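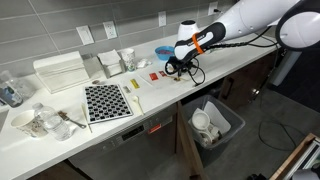 Arm over the long counter, packets on the paper sheet, trash cabinet open.

14 Dec 2019, Skyrme notebook, kitchen counter job

OK, catching up on the last stretch before I forget it all. Huw had the morning, I had the rest, and Clifford came by for coffee and ended up staying way longer than he meant to (his fault, he asked what the gripper was doing).

First thing: the roster. When we started in October there were eight of us on kitchen duty and everybody knew whose week it was, mostly because Cadi would tell you. Now people see an arm by the counter and leave stuff out! I did it myself, put my cup down and walked off thinking "the robot will get it." It won't, or not until somebody has set up a run, and that somebody is Huw or me. So the cleaning job hasn't gone away, it has slid over to two people. I want that written down somewhere before Lleucu does her summary for Gimex, because her draft has a line about hours saved and I don't think we've saved any yet. We may later. I'd be happy to be wrong by spring.

Second thing, the dishwasher. Cadi used to load it while her tea brewed and never thought of it as work. With the arms live she has to wait until one of us has stopped them, and she says (fair enough) that a thirty-second chore is now a conversation. She isn't mad about it. But she did ask whether we could agree on clear times when the counter belongs to people, and I said I'd put it to Huw. Huw says fine as long as it isn't the middle of the afternoon, when he gets his best runs in. We'll work it out.

Notes on the work itself, for whoever picks this up:

Sauce packets are still the worst. Flat and shiny, and the fingers want to land on top of them and push. Huw's trick of coming in low from the side helps when there's room, and there often isn't.

Flatware is better than I expected. Forks catch on things, spoons roll over, but neither one makes me nervous the way a full cup does.

Sticks and other skinny stuff: I'd skip them for now. Clifford thinks we should give in and use a little brush, and I'm coming around to it.

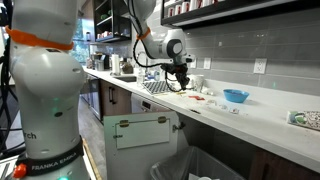
Both arms at the counter, orange bands on, cabinet with the bin open in front.

The second arm changes the feel of the room more than I'd figured. With one, people walked around it. With two they stop and look for one of us before they come in, even people who've been told exactly where they can stand. Ifor won't come in for his mug at all while they're on, he sends a message asking if it's "safe to be thirsty." I laughed, and then I thought about it some more. He's been in this building longer than anybody (it went up in 1963 and he talks as if he poured the floor), and he never had to ask permission to get a drink before. We should put up a simple sign for when the arms are stopped, something you can read from the hall.

Cabinet doors: we leave the trash one open for runs so neither arm has to deal with the hinge. Please shut it after. I have the bruise on my shin.

Money, quickly. Lleucu has 3000 left on the Cletine line. Huw wants spare fingers, I want half of it for Cadi's time, because she has been sorting what counts as trash and what goes back on the shelf for us since the start, and it's on nobody's sheet. Wrote Lleucu a long email about it. She wrote back "noted," so we'll see.

Clifford asked if the Mutdale office will get the same setup. Their kitchen is tiny, you'd be sharing the sink with an elbow. I told him to ask Lleucu.
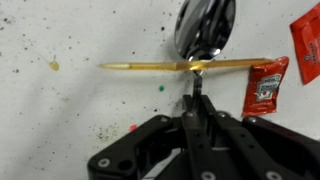
Who decides what gets thrown out, the robot or the staff?

The staff do. Cadi keeps the list of what is trash and what stays, Huw and I load it before a run, and anything that isn't on the list gets left on the counter for a person to look at.

To do:
Agree on people-only hours with Cadi and Huw.
Sign for the hall side. Big letters, Ifor to approve.
Get Cadi's sorting hours from her and send them to Lleucu before the Gimex summary goes out.
Ask Clifford where he saw the brush.
Put everyone back on the kitchen roster, me first, I owe a week.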